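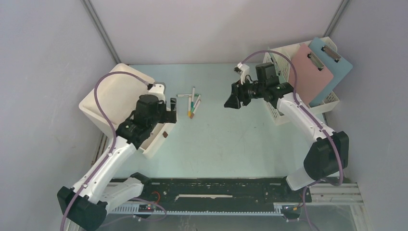
Our visit to the Mastberg office began at the reception desk, where Eftychia Vrettos gave each of us a visitor badge and a safety vest. I came with four colleagues from our survey department, and we had been on the road since early morning. Mastberg does land surveying and civil engineering for small towns in the region, and once a year, in December, it opens its rooms to people from other firms. I had expected mostly drawings on the walls. On one pale blue-green tabletop with light gray walls there was a cream-coloured plastic tray, with a black two-finger gripper above its right edge. We continued to the map room, where the older boundary plans are kept flat in drawers.

Charalambos Kyriakidis leads the field crews. He explained how they renewed the control points along the river after the road was widened. Five of the old marks were lost under the new pavement, so the crew had to begin from the church and work back. He showed us the field books of that job, which are still written by hand, and I was glad to see that other people also have bad handwriting when it rains.

After coffee we went to the drawing office. Bohdan Holovko checks every plan before it leaves the house. He prints it on paper at a scale of 1:1,000 and goes over it with a red pencil, also when the client wants only a digital file. Two of my colleagues found this old-fashioned. I did not, and we discussed it for the rest of the way home.

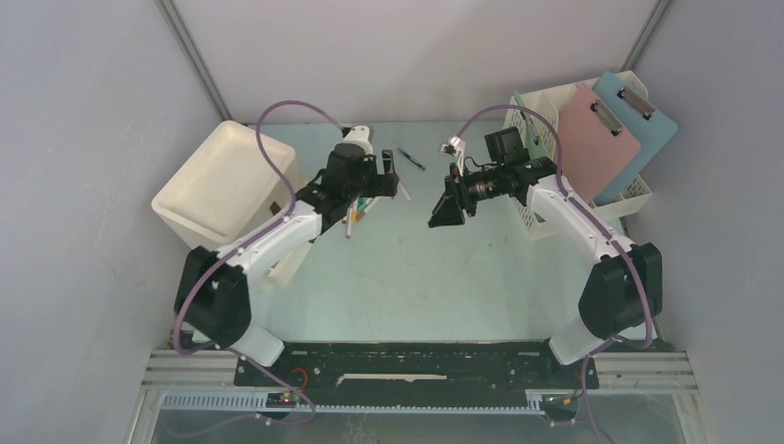

Two robot arms and a small cluster of pens, Mastberg open day.

The part I found most useful was the talk by Tahmineh Salehi about drainage in the Flollis district. The ground there is very flat – on one street the fall is only 5 cm over 100 m – and a small mistake in levelling sends the water to the wrong garden. She repeats each levelling line in the opposite direction, by a different person if possible. Her slides had many numbers and I could not copy all of them, but she promised to send the file.

Lunch was soup and bread in the canteen. At our table was Ourania Kyriakidis, who does the land register work, and she answered our questions about easements with great patience.

In the afternoon there was a short walk to the calibration line behind the car park. The wind was strong, so we only looked at the pillars and did not measure. Visitors who want to come next year should write to the reception early, as the group is kept small. Parking is on the north side, and the bus stops at the corner.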